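Please Give Me the Boring Number First

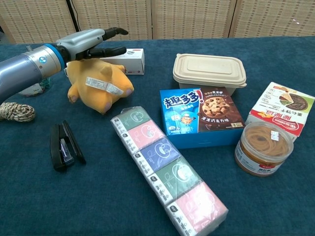
Yellow plush toy and a small white box on a teal-blue cloth.

I've been on a biologic for my arthritis since January, and I have read a lot of leaflets. The one that came with mine said the drug "reduces the risk of a flare by half." Wow, half! I called my sister. I may have done a little dance in the kitchen (a careful one, given the knees).

Then I sat down with my rheumatologist, Dr. Qusai Dabbas, and asked him half of what. He pulled up a blank sheet and drew two rows of little circles, and I wish somebody had drawn me those circles years ago. How many people like me flare over a year without the drug? How many with it? Once you see the two rows side by side, "half" stops sounding like magic and starts sounding like something you can weigh against the shots, the blood tests and the colds that hang around forever.

I'm still taking it, by the way. This isn't a piece against the drugs. I can open a jar again, and I can hold a pen long enough to write my own grocery list - anybody who wants to take that away from me will have to fight me for it.

What bugs me is the way the good news and the bad news get measured with different rulers. The benefit comes as a big fat percentage. The infections come as "uncommon" or "some patients may experience," way down on page 2, in type so small I had to borrow my husband's glasses. If you're going to tell me my flares drop by half, then tell me whether my chances of a nasty chest infection go up, and say it the same way, out of the same number of people. I can do that math. Most of us can.

My friends in the waiting room at Lestard say the same thing. One woman there is 83 and has kept every infusion record she's ever been given in a cookie tin. She told me she quit reading the patient sheets because they made her feel stupid, and she used to run payroll for a whole lumber yard!

I know the usual answer. Doctors are busy, visits are short, and too many numbers scare people off a treatment they need. Maybe some people would be scared. I was a lot more scared by the word "uncommon" at two in the morning with a sore throat, trying to guess whether I was one of the uncommon ones.

So put both numbers on the front page, in big print, with the circles. Leave me a blank space for my own questions, and put a phone number next to it that a nurse picks up. I'd even settle for the circles and the phone number to start with.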